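Why Do Plates Dry Standing Up?

Have you ever helped with the dishes after supper? If you have, you probably know that washing is only half the job. Once the last bowl has been rinsed, everything is dripping, and all that water has to go somewhere! Let's find out where it goes, and how a dish rack helps it get there.

Some of the water leaves the easy way. It slides down. Gravity, the same pull that brings you back to the ground when you jump off the porch step, tugs each drop toward the bottom of the plate, and from there it falls off the edge. A plate lying flat on its back holds on to its water like a little pond. Stand that same plate on its edge in a rack and the pond runs right off.

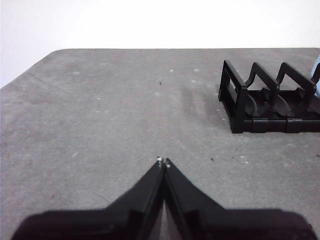 The rest of the water leaves in a sneakier way, called evaporation (say it like this: ee-VAP-or-AY-shun). Water is made of bits called molecules, so tiny that even 1,000 of them in a row would be much too small to see. They are always jiggling and bumping one another, and every so often one gets enough of a bump to fly off into the air. Then another goes, and another, until the plate is dry.

Moving air makes this go faster, and so does warm air. That is why people leave space between dishes, and why a mug turned upside down on a flat table can still be damp inside at breakfast time. The wet air is trapped under there with no way out, poor thing! A rack holds the mug up a little, so fresh air can slip in underneath.

Racks can be made of metal, wood or plastic. Plastic is a handy choice because it doesn't rust, and it is light enough for most children to carry to the table by themselves.

Try it yourself! Ask a grown-up for two plastic plates that match. Dip them both in water, stand one in a dish rack, and lay the other flat beside it. Now go and play for a while, or read a chapter of your book, and then come back and touch them both gently with a dry fingertip. Which one feels wetter? You could try again in March, when the weather has changed, and see whether you get the same answer.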